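Araceli Cervantes has been learning to cook for only one person

I met Araceli Cervantes on a Monday in April, in the small kitchen of her apartment in Gallcombe. She had moved there after both of her sons left home, and she told me the hardest thing was not the silence but the rice.

"I was always making rice for five," she said. "My hand did not know another quantity. So I was eating the same rice until Thursday."

For many years she worked in the office of Fitzgerald, a company that sells tiles. She cooked in the evening, quickly, and she never wrote anything down. Now she keeps a notebook with two columns, one for what she cooked and one for what she threw away. The second column was long in the beginning. "I was ashamed to look at it," she said, and then she laughed.

I asked her what changed. She explained that she stopped to plan the whole week. She shops twice, each time with a short list, and buys vegetables one by one even when the bag is cheaper. In her first month alone she spent 595 on food. In the last one it was 285, and she says she eats better.

Her neighbor, Nicanor Serrano, came in while we were talking and stayed for coffee. He also lives alone and he does not agree with her about the freezer.

"She freezes nothing," he said. "I freeze soup, bread, even herbs. On a bad day this is my restaurant."

"And you never know what is in the boxes," she answered.
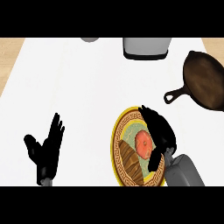 A skillet and a white table.

They agree about breakfast, which both of them take late, and about salt. Before I left, I asked Araceli if she misses the big dinners. She thought about it for some time.

"I miss the noise," she said. "The washing of the plates, no."

Her older son visits in summer. She has already asked him how much rice he eats now.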